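Keeping Caps and Small Soft Things in Shape

A baseball cap left at the bottom of a closet gets creased across the crown, and the crease is hard to get out. The same goes for padded covers, knit hats and anything else made of soft fabric with a curve to it. Most of the damage comes from storage.

Clean before you put away
Brush off dust with a soft clothes brush, working in one direction. Spot clean the sweatband with a damp cloth and a drop of dish soap, then wipe again with plain water. Let it air dry overnight over an upturned bowl. Don't use the dryer. Read the care label first, as some brims have cardboard inside and won't take soaking.

Shelf, drawer or hooks
Stacking works on a shelf if you nest the caps and keep the pile low. Turn the back half of a structured cap inward only if you have to. Drawers are fine for knits, rolled or flat.

Hooks take the least room. A row on the back of a door is cheapest, and 2 inches off the door is enough depth for most adjustable caps. Hang them by the strap at the back. Fitted caps have no strap, so clip them by the edge or keep them on the shelf.

Using a countertop spinner
Old store display racks turn up at closing sales and work well on a dresser or in a mudroom. Ours is 14 inches across at the base. Things to check before buying one:

Does it stand level? Set it on a table and turn it by hand.
Are the hook ends smooth? File any burrs and touch up with white enamel.
Will the tiers clear each other? Long items on the top ring can tangle with the ones below.

Load opposite sides in turn so the weight stays even. Put heavier pieces on the lower ring.
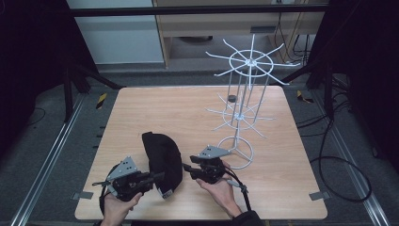 By Vasanthi Pinto
Home Storage | Updated 31st July

With a wire rack like the white one on the table, the wider ring of hooks is at the top, so bulky black caps and covers that show lint should go up there where they don't rub against their neighbors. Wipe the rods with a dry cloth every month or so. If the rack stops turning freely, lift the top off if it comes apart and clean the pole before adding any wax.

For winter things going away in June, take them off the rack and box them with tissue in the crown.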